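Talpur folding screen creeping in and knocking items over on teal-topped table
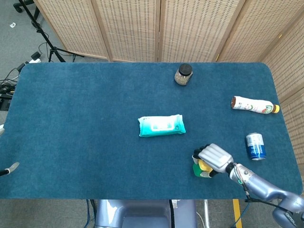
2 min read

Status: Open, waiting on part
Area: Limesora, rear room
Logged: Saturday

Problem
The woven screen behind the teal table won't hold its angle. The panels at the right-hand end swing forward until they sit along the edge of the table. When the end panel touches, it nudges whatever is nearest. A bottle with a yellow cap was found on its side this morning. The wet wipes and the small glass jar with the black lid stayed put.

Checked so far
Table is level both ways. Not the cause.
Floor dips 3 mm under the end panel. Packed with card, screen still moved within the hour.
Hinges between the last 2 panels are slack. Tightened the screws, but the holes are worn and they won't bite.
Table covering brushed down. No tears or lifted corners.

Tried
Moved the screen back 900 mm from the table. Stays clear, but it then blocks the cupboard door, so it had to come forward again.
Molico rubber feet on the end panel. Slower to creep, still creeps.

Next steps
2 replacement hinges ordered from Drotel, due in April. Plug the old screw holes before fitting.
Until then keep bottles and cans to the left half of the table and fold the end panel back before leaving the room.

Update, 16:40
Card packing taken out, feet left on. Ticket stays open until the hinges are in.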